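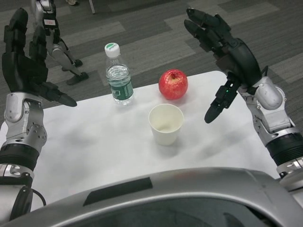
Hands up, fingers spread.

Posted in August by Beril Yüksel

I have been taking a dance class. I want that on the record before one of my relatives puts it there for me.

The class is called Skodance, which sounds like a cough syrup, and it meets in the upstairs room over the tile shop in Dutmont. There are 14 lessons in a course. I paid for all of them in advance, on the theory that money already spent would drag me up the stairs on evenings when pride would not. So far the theory holds. I have missed one lesson, and I had a fever, and I was delighted to have it.

I should explain my history with dancing. I don't have one. At weddings I am the person who guards the purses. I have guarded purses at weddings in three states and I'm very good at it, and if your cousin is getting married and you have valuables, write to me. But last spring my own niece got engaged, and my sister informed me over the phone that there would be a line dance, that everybody in the family would be in it, and that "everybody" had been defined to include me. The purses would be going in a locked room.

So, Skodance. The teacher is Zübeyde Kahraman, who is small and cheerful and has knees that I think about a lot. On the first evening she told us that dancing is just walking with opinions. I wrote that down. I have since decided that my walking must never have had any opinions at all, and that it wasn't doing so well as walking either, once somebody was watching.

What gets me is the counting. The steps go in eights, and I can count to eight. I've been doing it for years. But it seems I can count to eight or I can move my feet, and the two departments don't share a phone line. Somewhere near five I look down to see what's going on, and by the time I look up the line has gone the other way and I'm facing a stranger who is trying hard to be nice about it. We've all become quite close, the people I've faced.

Then in the fourth lesson she added arms.

I had assumed the arms would be left to us, as a private matter. No. The arms go up on one, stay up through four, and come down on five, which as you'll recall is where I get lost anyway. My shoulders, after a working life spent hunched over invoices, received this news poorly. I went home and practiced in the kitchen with a wooden spoon in each hand, because holding something made me feel less foolish. I can't defend that. My husband came in for a glass of water, looked at me, and left without the water.

I did what people do when they're bad at something and bought equipment. I got dance shoes from Valtonen, soft ones with a suede sole, in a color the store called oat. The woman there asked what level I was and I said "continuing," which was true in the sense that I hadn't stopped. The shoes are wonderful. They're so comfortable that I've been wearing them around the house, where the suede has picked up a good deal of cat. They have done nothing for my fives.

I also downloaded a step counter, a mistake. After what I considered a heroic lesson, an hour and a quarter with one water break, it announced that I had taken 3,226 steps. I take more than that at the supermarket looking for the capers. I deleted it in the parking lot.

And yet I've started to like the evenings. I like the bit before it starts, when everyone is changing shoes on the bench and complaining about the road works. I like the song we use for warming up, an accordion thing I can now hum all the way through and regularly do, at my desk, at a volume my coworkers have raised with me. I like Grirnamano, the café across the street, where half the class goes afterward to undo whatever good it did us. They make an almond cake that I'd climb a lot more stairs for.

And in lesson nine I got through a whole pass. Up on one, down on five, turn, clap, back again, facing the same way as other people. I was so pleased that I stopped to enjoy it and the man behind me walked up the back of my heel. There's a mark on the oat suede now. I've left it there.

The wedding is in the fall. My sister reports 116 guests, and a band, and a videographer, a detail she saved for last. I've asked to be put in the middle of the line where the people on both sides can steer me. She says she'll see what she can do, in the voice she used when we were kids and she had no intention of doing anything.

Five lessons to go. Zübeyde says next time we'll be doing it faster.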